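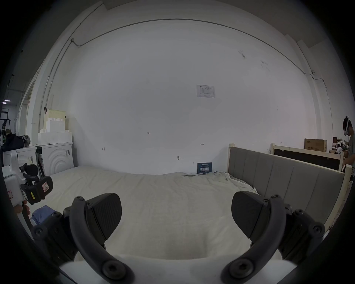

Off-white sheet, gray headboard.

May
Notes by Iason Giannakopoulos

SIDEKICKS WHO OUTLAST THE HERO
Speaker notes, afternoon session, 14 slides

Slide 1. Title. Say name, say I've been reading Kornville since I was a kid and still have most of the run. Ask who has read any of it. If few hands go up, spend longer on slide 2.

Slide 2. What Kornville is. Monthly superhero book from Oltton, small town setting, one hero on the cover (Captain Wirkidier), one sidekick who drives the truck (Akpalu). Ran 600 issues. Wirkidier can turn metal soft. Akpalu has no powers for most of the series.

Slide 3. The early years. Akpalu gets one or two lines an issue. Usually a warning or a question. Read the "Captain, the bridge" panel out loud. The writers needed someone for Wirkidier to explain the plot to.

Slide 4. Same point, three more panels. Go quickly.

Slide 5. The letters page. Readers started asking about Akpalu well before the writers did anything with him. Where does he live, does he get paid, why does he stay. The editor answered the pay question with a joke and got more letters. Pause on the scan so people can read it.

Slide 6. Sotiris Christodoulou takes over the writing. First thing he does is give Akpalu an apartment and a sister. Two pages, no fight. Some readers hated it. I was one of them, I was eleven and wanted the fight.

Slide 7. The truck story. Wirkidier is stuck in the mine for the whole issue and Akpalu has to get a part from the next county. Everything he does is ordinary: he borrows money, he gets lost, he argues with a man at a gas station. It works because we know exactly what he can't do. Compare with Wirkidier's mine pages, where we always know he can soften the door.

Slide 8. Issue 522. Wirkidier dies. Don't show the splash page yet, show the page before it, with Akpalu looking at the clock. Then click.

Slide 9. What usually happens next in this kind of book: sidekick puts on the costume. Oltton wanted that, and there is a cover sketch with Akpalu in the gold boots. Christodoulou said no, and the costume stays in a box in the truck.

Slide 10. The book after 522. Title stays the same. Sales drop, then level out. Fewer villains. Akpalu answers Wirkidier's mail. (Skip if running late.)

Slide 11. Issue 593, where he finally opens the box. Read the caption in full. He tries on one glove and it's too big. I think this is the best single page in the series. Leave it up for a bit.

Slide 12. Objections. The late issues are slow, true. The return of the Brass Mayor is bad and I won't defend it. The powers he gets near the end feel like an order from upstairs, and they're dropped inside of three issues anyway.

Slide 13. What I'd like people to take away. A sidekick has time to be a person, since the hero is busy with the plot. If you write your own comics, try giving the sidekick an errand and see what they do with it.

Slide 14. Reading list. Start with the truck story, then 522, then 593. Last issue if you can find it. The reprint has the pages in the wrong order near the end, so check before you buy.

Questions. Someone will ask about the cartoon. I've only seen the first season. Akpalu is a dog in it.

Contact: Iason Giannakopoulos | Copyright, all rights reserved | Back to top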